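Listening to the ground after the plow has gone

A conversation with soil ecologist Ornella Vitale about worms, peat and patience 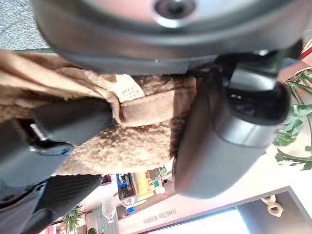

When I called Ornella Vitale for the first time, she asked me to wait until February. In the other months she is in the field or she is drying samples, and she does not like to talk while samples are drying. So I waited, and we spoke for almost two hours, she with a cup of tea in her office and I with a list of questions which I did not follow very well.

Vitale studies what lives in the soil of drained wetlands when the water is allowed to come back. Her main site is Wumcombe, a low piece of land that was ditched for hay by three generations of farmers and then became too sour and too uneven to be worth the work. The ditches were blocked in stages. Since then she has gone back every spring and every autumn, to the same plots, with the same steel corer.

"People ask me what I discovered," she said. "I say, I discovered that the water arrives in one winter and the animals arrive when they want."

I asked her to explain this from the beginning, for readers who have never thought about what is under a wet meadow.

"When you drain peat, air goes in," she said. "The plant material that was sleeping there for a very long time begins to be eaten. Bacteria and fungi do most of it, but the small animals help them. They chew, they mix, they carry spores on their bodies. Then somebody closes the ditch and the air goes out again. For the small animals it is a flood in the house. Some of them go up, some go sideways, and many die. I want to know who remains and what this does to the decay."

The animals she means are mostly springtails, mites and a group of pale, thin worms called enchytraeids, or potworms. The potworms are her favorites, although she would not use this word in a paper. They are usually shorter than a fingernail is wide, or not much longer, and they have no popular name that anybody uses. In acid soils, where the large earthworms do not like to live, they do a big part of the digging.

The design of the study is simple. There are 37 plots at Wumcombe, divided among land that was flooded early, land that was flooded late, and land that is still drained because the neighbor uses it for horses. From each plot she takes cores to a depth of 10 centimeters, and cuts them in slices. The slices go on a funnel under a warm lamp, and the worms move down, away from the heat, into water.

"It is an old method and it is boring, and I trust it," she said. "I have colleagues who send me only DNA tables. The table is beautiful. But the table does not tell me if the worm was alive last week or dead last year, especially in peat, where dead things keep so well. So we do both, and when the two do not agree I am happy, because then there is something to think about."

The two did not agree in the third year. In the early flooded plots the DNA showed almost the same list of species as in the drained land. On the funnels, the number of living worms had fallen very much, and the ones which remained were nearly all in the top slice, in the moss. Vitale believes now that the sequences came partly from a community that was already gone. She repeated the test with a method that looks at RNA, which breaks down faster, and the list became shorter.

"I had to write to two people and say that the figure I gave them was too optimistic," she said. "This was not a nice afternoon."

I wanted to know how she came to this subject. She grew up above her parents' hardware shop, far from any bog, and studied chemistry first. A summer job brought her to a laboratory where the task was to measure gas coming out of jars of soil. She found that two jars from the same field, treated in the same way, could give very different numbers, and the supervisor told her to take the average.

"I took the average, I was an obedient student," she said. "But in the evening I opened the jars. One was full of worms and the other had almost none. So for me the average was hiding the only interesting part."

Today much of her daily work is shared with Noemi Gatti, a doctoral student who joined our call in its second half. Gatti is responsible for the gas measurements. She places closed chambers on collars in the ground and follows how much carbon dioxide and methane comes out over time. She speaks faster than Vitale and corrects her sometimes, which Vitale seems to enjoy.

"The worms are one half of the story," Gatti said. "When you wet the peat, the carbon dioxide goes down, and this is good, this is why the land was bought. But methane can go up. The question everybody wants answered is how long it stays up, and if the animals have any part in it."

And do they?

"A small part, maybe," Gatti said. "In the moss layer the worms make little channels and air can go in there. The microbes that eat methane need this air. In the laboratory, with worms added, we saw less methane leaving the core. In the field the effect is hidden behind the water level. If the water moves up or down by the width of my hand, everything changes, and I cannot see the worms any more in my numbers."

"You can see them in August," Vitale said.

"In one August," Gatti said.

The laboratory test used 163 cores, kept in a cool room for most of a winter. Half received worms and half did not, except for one core that was dropped on the stairs and had to be left out, so the halves were equal only after the accident. Gatti described the work of adding worms with a fine brush, counting them into small dishes, and then starting again when the phone rang and she lost the number. She did this for several weeks and says she does not wish to do it again, but she is already planning a second test with two water levels.

Money is of course part of any such conversation. The work at Wumcombe is paid from a regional restoration fund, which supports the blocking of ditches and gives a little for monitoring. The monitoring part is calculated for five years. Vitale thinks this is too short.

"In five years you see the plants change," she said. "The rushes come, then the moss begins to close. If you look from the road you say, very good, it is finished. Under the ground, at year five, it is still confusion. We have plots where a species disappeared and came back in year seven. If we had stopped at five, I would have published that it was lost."

She compares her data with a second place, Soltani, a smaller bog that was never drained and lies 230 meters higher. I asked if the comparison is fair, with the colder air there and more rain. She was quiet for a moment.

"No, it is not completely fair," she said. "A perfect reference does not exist here. All the low bogs were drained. Soltani tells me what an undisturbed community looks like, in a slightly different climate, and I try to write this sentence in every paper, also when the reviewers tell me to remove it. We should not expect Wumcombe to become Soltani. It will become a third thing."

There is a debate among restoration people about moving soil from a healthy bog to a damaged one, to bring the animals more quickly. A few blocks of peat are cut from the good place and set into the bad place, and the animals are supposed to walk out. Vitale was against this for years. She is less sure now. A group working at Havar tried it with blocks not larger than a loaf of bread, and after two seasons they found potworms and mites typical for moss at a short distance from the blocks. She visited them and looked through their samples herself.

"I went there to find the mistake," she said. "I did not find it. The animals were there. Still, I ask what happens to the hole in the good bog. You take from a place which has no problem, and after, it has a small problem. If one project does it, fine. If all the projects do it, I don't know."

Gatti is more in favor. She says that potworms can travel only a very short way by themselves, and that waiting for them to come from a bog on the other side of a highway is not realistic. Both of them agreed that a trial at Wumcombe would need its own plots, separated from the old ones. The permission has been requested.

Toward the end I asked about the summer drought, two years ago, when the water at Wumcombe went down below the level of the old ditches. Vitale had expected that the animals of the moss would suffer more in the flooded plots, being used to a wet life. The cores from that autumn showed a mixed result. In plots with a closed moss carpet the numbers were only a little lower. In plots where the moss was still open, with bare peat between the cushions, she found hardly any living worms in the top slice, and a few more in the slice under it.

"So the moss is a lid," she said. "A farmer could have told me this. You cover the ground and it stays wet. But now we have it with numbers, and the people who manage the water can use it. They are discussing if they should spread moss fragments on the open parts before the next dry year, and put straw on it."

The straw is a delicate matter, Gatti added, because it brings nutrients, and the wrong grasses like it very much. They will test it on a small strip near the access path, where a mistake can be corrected with a rake.

The full list of species from the plots will be placed in an open database called Kekanell, together with the water levels and the gas data. Vitale wants the notes to go in as well, including the dropped core and the spring when a fox dug up two of the collars. She spent part of the winter typing them from her field books, in which the handwriting gets worse with the temperature.

I asked her finally what a person who owns a wet corner of land, and has no laboratory, could do for the potworms.

"Leave the corner wet," she said. "Don't put lime on it. If you have a ditch there, look at it for one year before you clean it, and write down where the water stands each month. Then call me, but not in October."

Gatti laughed at this and said that she answers the phone in October.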